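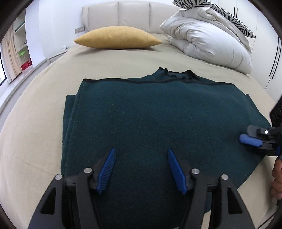 What happens to clothes and household textiles that nobody in the house wants any more?

Most of them end up in the general waste bin, even when they could still be worn, mended or cut up for other uses. A new doorstep collection in Hurnby is meant to change that by picking up clothing, towels and bed linen from people's homes at no charge.

HUNDIS LAUNCHES FREE TEXTILE COLLECTION IN HURNBY

For immediate release
June 15, 2019

Textile reuse company Hundis has today opened bookings for a free doorstep collection service covering the whole of Hurnby. Households can register for a collection every four weeks. There is no contract and no charge, and a household can leave the scheme at any time by telling us before its next collection day.

The service follows a trial in the north of the town, in which 800 households took part. The trial ran over the winter and spring, and was used to settle the practical questions: how big the bags should be, how early the vans should start, and what to do when it rains. The full service has places for a further 1,000 households in its first phase. Those who took part in the trial will be moved across automatically and do not need to register again.

What can be put in the bag

Each household will receive two reusable bags with a drawstring top and a waterproof lining. The bags will take:

Jumpers, cardigans and other knitwear
Shirts, trousers, skirts and dresses
Coats and jackets
Towels, flannels and bath mats without a rubber backing
Sheets, pillowcases and duvet covers
Curtains, with the hooks taken out
Paired shoes, tied or taped together

Items do not have to be in perfect condition. Worn elbows, missing buttons, broken zips and faded colours are all fine. Towels that have gone thin or frayed at the edges are welcome too, as there is steady demand for them as cleaning cloths and animal bedding. Knitwear that has shrunk or felted can go in the same bag as everything else.

We ask that everything is washed and fully dry before it is bagged. Damp items are the main cause of spoiled loads. One wet towel left in a closed bag for a few days will put mildew through the rest, and the whole bag then has to be thrown away.

The following cannot be accepted: duvets, pillows, cushions, carpets, mattresses, electric blankets, and anything marked with paint, oil or solvents. Single shoes are also refused. A full list is printed on the side of each bag.

How to prepare items

Folding is better than stuffing. Folded items take up less room, and they are quicker to sort at the other end. For a jumper, lay it flat on a bed or table with the front facing down, bring the sleeves in across the back, then fold the body up once towards the neck. Large towels should be folded in half lengthways and then in half again. Sheets can be folded to any size that fits.

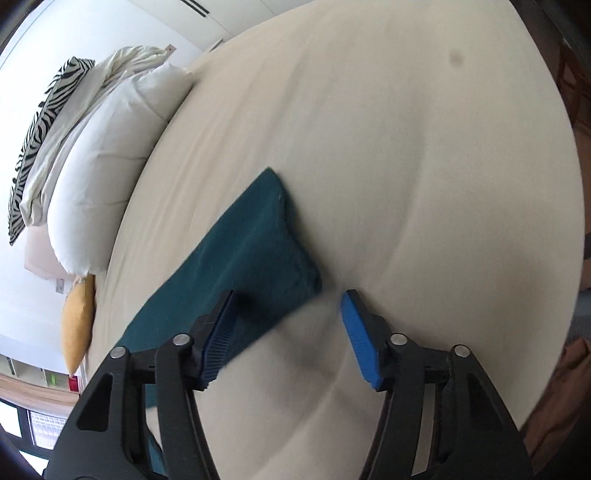 Bed linen should be kept in sets where possible. If a fitted sheet, a flat sheet and pillowcases belong together, put the smaller pieces inside one of the pillowcases so that they arrive as one bundle. Sets are passed on whole to families moving into unfurnished homes, and a set that has been split up is very hard to put back together once it has been through the sorting hall. Small stains on sheets are not a problem -- those pieces go to the cutting tables instead.

Please check pockets. During the trial our sorters found house keys, bus passes, hearing aid batteries and a wedding ring. The ring was returned, but only because the bag still had its address label on it. Items found in pockets will be kept for 30 days at the Hurnby depot and can be claimed by phone or in person.

Where the textiles go

All bags will be taken to the Hundis sorting hall on the Cernberg trading estate, which was extended earlier this year to make room for the Hurnby collections. Items are sorted by hand into three streams. Clothing and linen in good condition is sold through our own shops or given to partner charities. Items that need a repair go upstairs to the mending room, where zips, hems and seams are dealt with on site. The remainder is cut into wiping cloths or sent to be shredded for padding and insulation.

Wool is handled separately. Knitwear with a high wool content is sorted by colour and sent to our spinning partner, Jireš, to be pulled back into fibre and respun. Sorting by colour means the new yarn needs little or no dyeing. Darker shades such as navy, green and charcoal are the easiest to match, and the first batches will be made up mainly of these. Mixed-fibre jumpers cannot be respun at present and will go into the other streams. Householders do not need to check labels or separate wool from other fabrics; this will be done at Cernberg.

Collection days

Hurnby has been divided into four rounds, each with its own collection week. Households will be told their round when they register and will get a reminder by text message or post the evening before. Bags should be out by 7.30am, at the front of the property and where they can be seen from the road. People living in flats should leave them in the main entrance, next to the post boxes.

Residents who cannot carry a bag to the door can ask for an assisted collection on the registration form. The driver will ring the bell and wait.

Bags will be swapped one for one -- a full bag is taken and an empty one is left in its place. If a bag is missed, please leave it out until the end of the following day before calling us, as most missed bags are picked up by the relief van.

A second phase covering the villages to the south of Hurnby is planned for October, subject to the number of vans available. Residents in those villages can leave their details now and will be contacted when their round is confirmed. In the meantime they are welcome to bring textiles to the depot in Hurnby during opening hours, in any clean bag or box.

How to register

Registration is open online and by phone, and forms are available from Hurnby library and the Hundis shop on the market square. Bags will be delivered within ten working days of registering.

Notes to editors

Hundis collects, sorts, repairs and resells used clothing and household textiles. It runs four shops and the Cernberg sorting hall.

The Hurnby service is paid for from the sale of sorted textiles.

Visits to the sorting hall and the mending room can be arranged for members of the press on weekday mornings. Please give us two days' notice. Closed shoes must be worn in the hall.

Media enquiries: Hundis press office, Cernberg trading estate.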